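The Last Bus to Ceddale

She missed it by the length of a parking lot. Ran the whole way, bag banging on her hip, and the driver looked right at her and pulled out anyway.

So. Ceddale, 18 miles. Phone at nine percent. Rain coming in over the feed store.

She sat on the bench and read the schedule again like it might of changed. Route 87, last departure. There was a second page under the plastic, older, and on that one there was a later bus. She decided to believe the older page.

Her mother had called at lunch. Come tonight, not tomorrow. Wouldn't say why. Her mother never said why - she just gave you a time and hung up, and you spent the drive guessing. Hospital. The house. The dog.

The dog was fourteen. It was probably the dog.

A truck slowed down. Old guy, window open, radio going. "You waiting on the Ceddale bus?"

"Yeah."

"It's gone."

"I know its gone."

He thought about that. "I'm going as far as Tully."

Tully was halfway. Tully had a gas station and a church and a pay phone nobody had taken out. She looked at the sky, looked at the older page, got in.

They didn't talk much. Fields, a water tower, fields. He had a paper sack of peaches on the seat and said take one so she took one. Juice all down her wrist. Rain started on the windshield, big slow drops, and he drove right through it with the window still open.

At Tully he didn't stop. She saw the church go by, and the gas station, and her hand went to the door.

"Relax," he said. "It's raining." 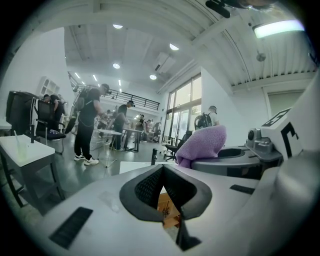

Gray plastic, black mesh, a little wood showing through.

He let her off at the end of her mother's road and wouldn't take money. She walked the rest. Every light in the house was on. Wet shoes, sticky hand, 2 percent left on the phone and no one to call with it.

The dog came down the steps first. Slow, one step at a time, tail going.

So not the dog.

She stood at the gate and scratched his ears for longer then she needed to. Then the screen door opened and her mother said, "You're late - come in and sit down."

18 comments | 87 shares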